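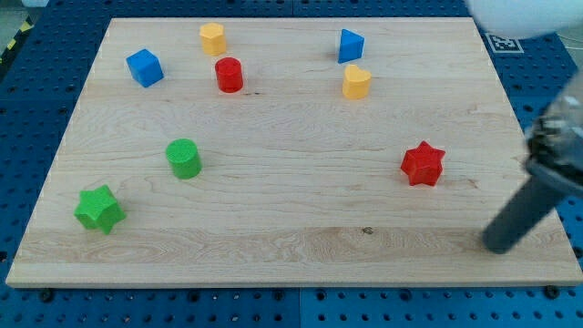 Coloured blocks on a wooden board

Carkent Family Learning is looking for parents and grandparents to take part in a study on counting at home

Do you have a child between three and five years old? Do you speak a language other than English with this child, always or only sometimes? Then we would like very much to meet you.

My name is Soledad Insaurralde and I am the coordinator of the study. We want to learn how families talk about numbers in the ordinary moments of the day: when they lay the table, put on shoes, climb the stairs, share a packet of biscuits. In many homes the child hears the numbers in two languages, and sometimes in three. We would like to know in which moments the family changes from one language to the other, and if the child follows.

Last year we made a first part of the study with families in Oakley. Now we are opening the second part, in Carkent and in the villages on the Potau side of the river. We have 74 places.

Who can take part

You can take part if you are the parent, grandparent or other adult who passes at least two afternoons per week with the child. The child must be three years old already when we start in July and must not yet go to school full time. All home languages are welcome, also sign languages. You do not need to be good at mathematics and you do not need to have perfect English. If you prefer that we speak with you by an interpreter, please write this when you contact us and tell us the language.

Families who took part in Oakley cannot take part again, but a younger brother or sister can.

What we will ask from you

First there is a visit to our rooms above the library in Carkent. It takes 2 hours with a pause in the middle, and there is fruit and water for the children. One of us will play with your child and the other will talk with you about the languages in your family.

After this you will keep a small diary at home during 10 days. We give you the booklet. Every evening you write a few lines about one moment when you or the child used a number. You can write in any language. If one evening you are too tired, leave the page empty and continue the next day.

At the end Annapurna Lobo or I will telephone you for a short conversation, at an hour that you choose, until 8 in the evening.

What you receive

Each family receives a shopping voucher of 40 pounds after the telephone conversation. We pay also the bus or the parking for the visit. The voucher is the same for families who did not fill all the pages.

Your information

We will record the sound of the visit, but only if you agree. The recordings are kept without your name and only the four persons of our team can hear them. You can leave the study at any moment and you don't have to say why. In this case we will delete what we have from you, if you ask it.

How to apply

Please come to the desk of the library and ask for the yellow form, or telephone the library and ask for Freya Bickerstaff, extension 103. She is there every Tuesday from half past nine. On other days please leave a message with your name, the age of the child and the languages that you speak at home. We answer to everybody, also when the places are full.

For questions about access to the building please ask Maureen Dunmore at the same desk. There is a lift, but the door to it is at the back and it must be opened from inside.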